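Drarberg Woodworkers Guild
Monthly meeting, 2 May 2026
Minutes — draft, corrections to Tihomir please

Start 10:05, back room at the Likmont building. 17 present. Apologies from Renée and both Hallorans. Chair: Dot. Minutes: Tihomir Spahić.

1. Last minutes
Approved with one change. The bandsaw blade order was 115 dollars, not 151. My mistake.

2. Money
Balance read out. Dues still owed by a few, Dot will email. Bench rent goes up in August, Likmont gave notice in writing. Long talk about whether to pass it on to members. Keith against, wants a second lumber sale first. Left open till next month.

3. Shop rules
Dust collector to be running BEFORE the planer goes on. Said it last month, saying it again. Key to the finish cabinet was missing for a week, turned up in someone's apron. New hook by the door, key lives there. Oily rags in the metal can with the lid down.

Keith asked if guests can use the lathe. No, insurance. Guests can watch. He wants this looked at again, Dot will call the agent.

4. Lumber order
Brustalier quote is in, good for two weeks. Ash and maple only, no walnut this time. Minimum order is 129 board feet, we have names down for most of it. Sign up sheet on the clipboard. If you put your name down you pay up front — no more IOUs. Pickup needs 2 trucks, Marcy has one, still need the other.

Question about warped boards in the last load. Brustalier will swap them if we bring them back with the delivery slip. Who has the slip? Marcy to check her glovebox.

5. Finishes
Went on longest. Bouazza wants a guild finish for the library tables job so they all match. Choices are hardwax oil, wipe-on poly or waterborne. Oil is easy to touch up but the library will never re-oil anything. Poly goes yellow on pale wood, Marcy very firm on that. Waterborne stays clear, raises the grain, needs a sand between coats. Some grumbling about the smell of all three. 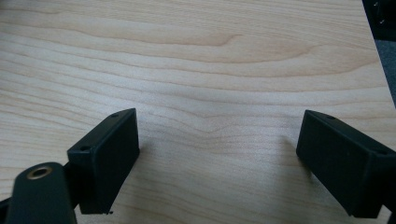
Item 5: pale top, wavy grain, smooth and slightly matte.

General feeling was for low sheen whatever product we use. Gloss shows every scratch and kids will be drawing on these. Vote on waterborne matte: carried, Keith abstained. Bouazza to make up test boards, one coat, two coats and three, and leave them by the window untill next meeting.

6. Library tables
Still waiting on the librarian for the final height. No cutting till we have it in writing. Aprons and legs can be rough milled. Dot wants edges rounded over, not chamfered, agreed.

7. Sharpening night
Went well last time, ran late. Do it again, bring your own stones if you have them. Please wipe down the sink after, slurry all over it. Floor too.

8. Any other business
— Clamps. The long ones go back on the long rack.
— Someone left a half done stool under the end bench. Claim it or it goes to the scrap pile.
— Coffee fund is empty again.
— Marcy selling a block plane, see her.

Actions
Dot: dues email, insurance agent, chase librarian
Bouazza: test boards
Marcy: delivery slip, truck
Tihomir: clipboard sheet, hook for key
Keith: numbers for lumber sale

Closed 11:50. Next meeting same room, same time, date to folow by email.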